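To: textile-handling list
Subject: Re: Zilevari laundry kit, anyone past the demo stage?
Date: January 2019

On the earlier thread, a list member at the Gorport site wrote:

> We have a quote in for the Zilevari wrist kit (camera, finger pair,
> mounting plate, grasp software, one year of updates). The data sheet
> says it will unload and load a front-opening dryer with no changes to
> the machine. Before we sign I would like to hear from somebody who
> has run it on mixed clothing and not on the white towels in the
> brochure. Specifically:
>
> - does the wrist view hold up on dark fabric?
> - how much clearance does it need at the door?
> - is the service plan worth paying for?

We have had the kit at Hurnotdale since April, on our own arm. Ours is the two-finger version. I will take your questions in order.

Dark fabric. It holds up, with one setting changed. The default exposure is tuned for light loads, and on black cotton the folds go flat and the grasp planner returns low scores across the whole item. Raise the exposure one step and turn off the automatic white balance. After that the planner finds the ridges well enough. A thick rolled edge is the best target by a wide margin. A view from the wrist after the change:

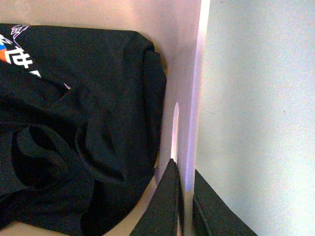 Black garment with a print, wrist camera, fingers at lower center.

Prints are a separate problem. The planner treats a hard color boundary as a fabric edge, so a white or orange patch on a black shirt draws grasp points that have no fold under them. We logged 1459 grasp attempts on dark items with the stock software, and 212 of those were aimed at printing. The 2.x update is supposed to weight depth over color. We have it installed but have not repeated the count, so I can't give you a figure for it.

Door clearance. The data sheet gives 806 mm in front of the drum opening as the minimum. We measured the same on our arm, with the wrist straight. If you want to approach at an angle you need more, and the sheet does not say so. The software keeps the open door as a fixed obstacle, which you enter by hand during setup: hinge side, opening angle, outer diameter. Get the hinge side right before you do anything else, since the approach path is mirrored from it. 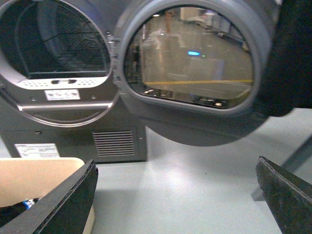

Reflections cost us more setup time than clearance did. The kit's drum finder looks for a dark disk inside a lighter ring, and a dryer door with a glass window can present a second candidate next to the real one. The window also picks up whatever is in the room. With the door swung open to the right, ours mirrors the pale floor, the yellow line across it and a small blue light near the middle of the glass, and the finder will happily fit a circle to that. There is a mask tool under the calibration menu. Draw the mask over the whole window, bezel included, and save it per machine. The manual covers this in one sentence in the appendix. Matte film on the glass also works, but your facilities people may object.

Service plan. We bought it through Hordiienko, who are the reseller for our region. Response by email has been same day. The plan covers the camera and cable but excludes finger wear, and the finger faces do scuff. Ask for that exclusion in writing, as it was missing from our first quote. I would pay for year one and then decide.

Not tested here: wet loads, anything with drawstrings, fitted sheets. If anybody on the list has numbers for fitted sheets I would like to see them.

I can send our exposure and mask files off list. They are plain text and load on either software version.

--
Hurnotdale handling lab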